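Wokeo Household Sorting Set

A picture and text collection of everyday tidying: what gets picked up, what gets put away, and what ends up in the bin.

Version: September 2024
Maintained by: the Wokeo project
Companion sets: Bayram (kitchen drawers), Vallix (laundry)

What's in it

Wokeo is a set of 2,000 pictures from ordinary rooms, with a short note for each one. The subject is the last stage of cleaning up, when the big things are off the floor and you're left with wrappers, tubes, tissues, odd lids, and whatever was under the couch. We love this stage! There is so much going on in a half-filled wastebasket, and most collections of home pictures skip it in favor of made beds and bare counters.

The pictures are split by room:

bathroom: 281
kitchen: 705
everything else: the remainder, mostly bedrooms, hallways, and home offices

The "everything else" folder started out as a dumping ground and has become our favorite. If you only have time to browse one folder, browse that one.

How it's laid out

rooms/ holds the pictures, one folder per room
notes/ holds one plain text file per picture, same file name
bins/ holds the close views of bins and bags, pulled out of the room folders
labels.csv lists every object label and the picture it belongs to
CHANGES.txt is the history, kept by hand and a little patchy before April

File names are all lowercase with no spaces. Older copies had capital letters in the kitchen folder, so if your scripts worked on a previous download and now can't find anything, check that first.

Labels

There are 40 object labels, and they are broad on purpose. We began with a much longer list and spent far too many evenings arguing over whether a hand cream goes under "tube" or "bottle." Broad labels made the work faster and the notes better, because the interesting detail moved into the sentence where it belongs.

Some that come up a lot:

tube or bottle: anything long and closed where the picture doesn't settle which
paper: tissues, receipts, envelopes, rolled or flat
cloth or bag: soft, crumpled, hard to tell apart in low light
liner: the plastic bag inside a bin
bin: the container itself, any shape, with or without a lid
unsure: please use it!

"Unsure" is a perfectly good label. A dark bundle at the bottom of a bin may be a cloth and may be another bag, and a note that says so is worth more than a confident guess. Several people wrote to us after the first release to say they'd changed a label from something exact to "unsure" and felt bad about it. Don't feel bad. Send it in.

Notes on bins

Bins get their own folder because they need their own habits. A liner usually hides most of the wall, and its folds can look like objects in their own right. When you write a note for a bin, start with the rim and the liner, then move on to what's inside. 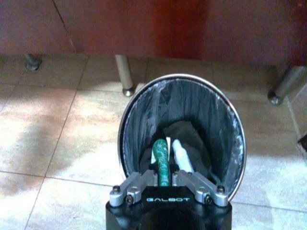 We also ask that notes keep apart things that are in the bin and things that are at the opening. Those are two different moments in a tidy-up, and a single picture often can't say which way an object is headed. Use "at opening" in the position column of labels.csv and leave it there. "In bin" is for items clearly below the rim.

Color words should be simple. Green, dark green, speckled green are all fine. Please don't use names off a paint card, however tempting.

Known problems

The hallway pictures lean heavily toward shoes. We're working on it.

Fluvel, the small viewer we use for checking notes, sorts files differently from most desktops, so the row order in labels.csv may not match what you see in a folder window. Match on file name and you'll be fine.

A few notes still say "trash can" where the rest say "bin." Both mean the same thing here.

Adding to the set

New notes and fixes are very welcome, especially for bathrooms, where we're thin. Keep each note to a few sentences, write in the present tense, and run check_notes before you send anything. It catches missing files and labels that aren't on the list. If you think the list itself needs a new label, open a request with the pictures that made you want it, and we'll look at them together.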